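I gave Saturday morning to the bedroom. The plan was to wash everything on the bed, put it back on, and deal with the pile of brown that has lived there since December.

The brown started with one cushion cover from Drendov, a rusty chestnut color that looked fine in the shop. Then I bought more fabric things in the same shade, and now I can't tell at a glance what is a pillow and what is clothing. It all goes soft and wrinkled the minute it touches the bed.

My order is simple. Pillows come off first, then anything that got thrown on top of them, then the bedding. I shake each piece once, find the seam, and pull the corners out from there. If you start from the middle you just move the creases to the other end.

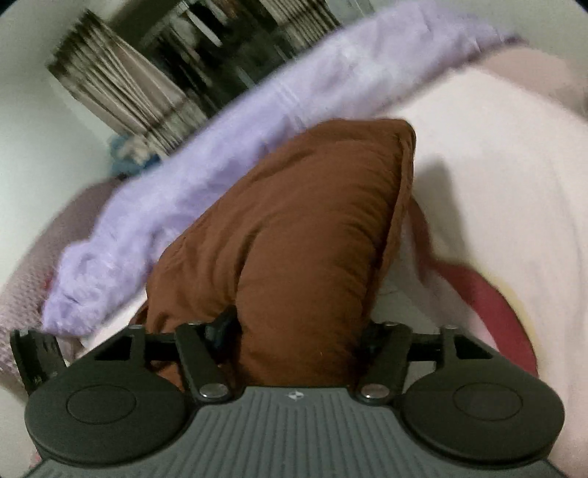
A reader wrote in after my last laundry post to say that folding pillows is a waste of time, that hers go into the closet squashed and come out fine after ten minutes on a chair. I tried it with two of them. One came out fine. The other had a crease across it for 3 days, so I'm still laying mine flat.

The clothes are slower. I turn the sleeves and pockets the right way out, close whatever closes, and smooth the piece with my palm before folding. I fold in thirds because the Fokora drawers are shallow — anything thicker catches on the top rail. I paid 141 for that dresser used, and the drawers are the only thing I'd change.
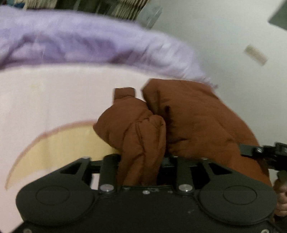
Smoothing takes longest on this brown stuff. It holds every wrinkle, and the thicker pieces want to spring back open while I'm reaching for the next one. I put a book on the finished stack, a big Altness atlas I never read, and leave it there until the bedding is done.

The sheet stays. It's pale pink with yellow on it, and the purple ruffle goes with it well enough. I looked at plain gray sets and decided against them. The washer finished a little before noon, and I still have the closet shelf to do.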